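Progress report: Geltent kit trial, second period
To: Nayeli Escobar
From: Innes Mowat
8 Jan 2023

Hi Nayeli,

Happy new year! You asked for something you could read over a coffee and then pass up the line, so I've kept the tables in the separate spreadsheet and just written down how it's been going. You'll get the spreadsheet from Gregor once he's fixed the dates in it (he had half of December down as the wrong month, don't ask).

Where we are

The short version is that the Geltent kit is up and running at Plalldale, we've got most of the pick-and-hang work done that we promised for this period, and we're behind on the basket work. I'd still say buy it, but with a couple of strings attached that I'll get to further down.

For anyone reading this who missed the first report: the kit is the arm, the gripper, the control box, the head camera and a year of support from Aitken, who are the dealer. We're trying it out for the tool library, to see if it can put returned hand tools back on the pegboards and pull them off again for orders. The grant pays for the loan of the kit and for Gregor's time. My time comes out of the Plalldale budget, as before.

Setup

The manual says you can go from crate to first move in an afternoon. We took two days. One of those was our fault, as I'd put the work table too far from the outlet and we had to shift everything once it was bolted down. The other was the calibration routine, which wants you to touch the gripper to a set of points on the table and then, if you get one wrong, makes you start from the first point all over again. I have done that routine so many times now that I could do it half asleep. Aitken tell me the next software release lets you redo a single point. I'll believe it when I see it, but it would be a real help.

Once it's calibrated it stays calibrated, I'll give it that. We left it switched off over the holidays and it came back on the first morning and went to its home position like it had never been away.

Hanging and taking down

This is the part I'm happiest with! Over the whole period we logged 500 attempts at the pegboard, mixing taking things down and putting them up, and 369 of those went through with no help from either of us. The rest were drops, misses, or one of us hitting stop. Gregor wanted me to break those out here but it gets fiddly, so look at his second tab.

Paint rollers are easy. There's a big handle, it's a bright color, the gripper shuts on it and off it comes. Putty knives and trowels are nearly as good so long as the blade hangs flat. Scissors are a pain. They swing when you let go of them, and if the next move starts too soon the camera sees them in one place and they're in another. We put in a short wait after each release and that took care of most of it, at the price of making the whole thing slower.

Carded goods were a surprise. I'd expected the blister packs to be hopeless because of the shine on the plastic, and under our old overhead lights they were. Beathag Kinnear from the Diltum branch suggested turning off the row nearest the table, and after that the camera found the card edge almost every time. Getting the card back onto the hook is another story. The hole in the card is small, the hook is white on a white board, and the arm comes in a hair low and pushes the card along in front of it. I've asked Aitken if colored hooks would help. They said "possibly," so I've ordered a bag of red ones out of petty cash and we'll find out.

The basket

Right, this is where we're behind. The plan was for the arm to pick loose tools out of a basket of returns and sort them, and I told you in the fall that we'd have it going by now. We don't. Single items with a handle sticking up are fine. A pile of shiny metal tools all lying on top of each other is where it goes wrong, as the camera can't tell where one stops and the next begins. It'll grab two at once, or it'll grab one that's pinned under another and drag the whole basket across the table.

Finlay (yes, my brother, and yes, he's on the approved list) spent a weekend with the grasp settings and got it to give up sooner when the load feels too heavy. So it doesn't drag the basket any more. It lets go, backs off and tries somewhere else. I'd call that progress, but it isn't sorting, and I don't want to dress it up.

What I'd like to do is change the target. If returns went into a few shallow trays in place of one deep basket, I think we could hit the number we agreed on. That means a small change to how the front desk takes things in, and I'd want your okay before I go and talk to them.

Support and running costs

Aitken have been good on the phone and slow by email. The first set of finger pads wore smooth and they replaced them at no charge, though I suspect we'd be paying for those once the trial's over. Please can we get the price of pads in writing before anybody signs anything. It's the one part we'll be buying over and over and it isn't on the quote.

The stop button works and works fast. I test it every morning and Gregor tests it every time he walks past, I think mostly because he likes the noise. We've had no injuries and no near misses to report. One roller cover got chewed up and I've put it through as a consumable.

The software still logs me out in the middle of a run if I leave the laptop alone. The arm carries on, but I lose the screen, and the run doesn't get saved under my name. I've raised this with Aitken and have a ticket number for it. It's annoying more than serious, only it does mean a few of the runs in the spreadsheet are listed with a blank operator. Those are all mine.

Money

We're under on travel and over on bits and pieces (hooks, clamps, a second extension cord, a power strip that we should have had in the first place). If it's okay with you I'd like to move what's left in travel over to parts. I don't see us driving to Diltum again before spring, as Beathag is happy to come to us.

What's next

I want to get the red hooks up and run the carded goods again, since I think that's the quickest gain on offer. Then trays, if you say yes. Gregor is going to write a one-page setup guide for the branches, with the calibration part in plain words, and I'm going to try very hard not to rewrite it.

After that there's the Diltum question. Beathag would love a kit of her own. I'd hold off until we've seen the new release, and I'd want the two sites to share a single support contract if Aitken will go for it. I've asked. They're thinking.

On the buy or don't buy question, I'm still at buy, provided we get the pad price in writing and the logout bug is fixed before we pay the balance. If we never get the basket work going, I'd still want it for the pegboards alone. The re-hanging is the job that eats our Monday mornings, and I would much sooner spend those at the counter.

Call me if any of this needs more detail, I'm in all week.

Innes
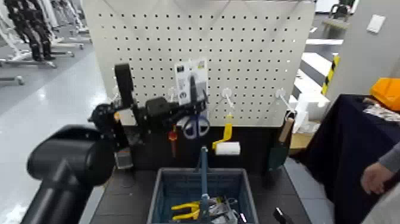 Nayeli Escobar: Thanks Innes, very readable. Yes to the trays, go ahead and talk to the front desk. Yes to moving the travel money too, but send me the amount first so I can put it through properly. I'd like the pad price before we discuss Diltum at all. And could Gregor add a line to the spreadsheet on how long a full board takes with the wait after each release left in? I'll be asked about speed before I'm asked about anything else.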